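Unit 6 handout: Planning the purchase of a bench-top robot cell
Trorngate evening program, module on equipment budgets

Read the Flasex price sheet before class. The assignment is due at the end of November.

6.1 What goes in the first estimate

Start from the task, then the reach, then the payload. Quotes requested in the reverse order tend to come back for arms that are too large. For the Kavholm case, the budget ceiling is 54 thousand dollars and covers everything up to the first working shift. Arms are quoted separately from mounting, power and end tooling. Enter each as its own line, even where the vendor bundles them.

Allow 17 percent for freight, duties and small hardware. Do not fold this into contingency.
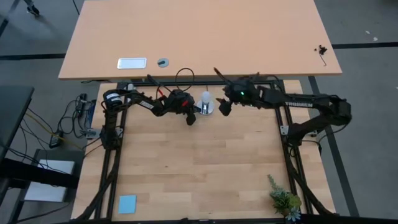 Support items are the lines most often left out of a first draft. They include the frame, the work surface, cable runs, power distribution, hand tools and a second table for staging. A two-arm cell with an arm on each side rail needs cabling planned for both sides; where the cables hang beside the rail and loop across the floor, as on the left here, add a line for trays and clips. Kaewmanee, the second case, budgeted 195 dollars for cable management and spent it twice.

6.2 Floor space

Measure the frame, then add walking clearance on every side that staff will use. Adjacent desks count against the clearance. Storage for spares goes on the plan as well.

6.3 Recurring costs

Gripper fingers, cables and fasteners are consumables. Use about 29 hours of technician time per quarter for a two-arm cell unless the vendor supplies a service schedule. Calibration is charged to the operating budget. Software renewals go on a separate sheet (see Table 6-B).

Exercise: redo the Kavholm estimate with one arm. State which lines halve, which stay the same, and which need a new quote.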